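ok thread time. I quit buying coffee out for all of May and I have thoughts

background: I was at the place on the corner every single morning. same order. Bianca Ene at the counter would start making it when she saw me cross the street. lovely. also ruinous

added up my card statement one night in bed like an idiot. $176 in a month. on coffee. I don't even get the big one

so the rule was: coffee at home or coffee at work, no exceptions, unless someone else is paying (Radu Iordache paid twice, legend)

first week was bad. I'm not going to dress it up. I had a bag of pre-ground stuff from the back of the cabinet that smelled like a cardboard box and I drank it out of spite

then I texted Pejman Asadi who is the only person I know who owns a coffee scale. he sent me 4 voice messages. one of them was six minutes long

the short version of Pejman: buy beans, grind them right before, use more coffee than you think, stop pouring boiling water on it the second the kettle clicks

I did maybe half of that. it was so much better. annoyingly better

beans — tried the Nultberg dark first. too much for me, tastes like the bottom of a toaster. Radu loves it. he can have it

then the Bestero medium which is what I ended up sticking with. chocolatey? I don't have the words for this stuff. it tastes like coffee and I wanted more of it

grinder: got a Jovix hand one, used, from a guy two streets over. takes forever. my forearm is now a different size from the other forearm

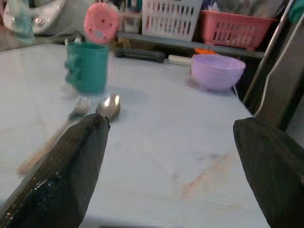

anyway the grinding is the part I thought I'd hate and it's sort of my favorite bit now?? two minutes of cranking a thing and looking out the window before anyone needs me

things that did not work: making a big batch at night and microwaving it. do not. I know your aunt does it. do not

also instant at the office. Fahad Magsi swears by it with cold milk and I tried it to be polite. Fahad I'm sorry. it was like a wet envelope

cold brew in a jar in the fridge DID work, and it's the laziest thing on earth. coarse grind, water, leave it overnight, strain it in the moring. I strained it through a paper towel the first time and the paper towel lost

someone asked about cost so: beans, paper filters and the used grinder came in well under the $176. didn't keep every receipt so don't come at me for a spreadsheet

what I missed wasn't the coffee, weirdly. it was the walk. and Bianca telling me about her sister's wedding, which apparently got moved AGAIN and I had to find out from Radu

so around the middle of the month I started doing the walk anyway, with my own coffee, and just waving at her through the window like a creep

she made a face at my cup. fair

the other thing is headaches. I was making it way too weak at first and by 3 pm I felt like someone was sitting on my head. if you try this don't cut down and switch over in the same week, pick one

also I've started getting ads for espresso machines. thousands of dollars. the Etim one is $3,000!! for a box that goes pshhh. I looked at it for twenty minutes

Aurel Enache has one of those at his office and says it's broken more often then not, which helped

so where I'm at now: home coffee most mornings, corner place once a week as a treat, and I sit down for it instead of grabbing it and running. still can't believe I was paying that much to drink something standing up at a crosswalk

replying to a few of you at once — no I don't own a gooseneck kettle, yes tap water, no I am not weighing anything, it's four scoops and it's fine

and yes to whoever asked, decaf beans exist and Pejman has opinions on them. I've muted him until tomorrow

if you've got a bean that's like the Bestero but a bit cheaper pls drop it in the replies, my bag runs out this weekend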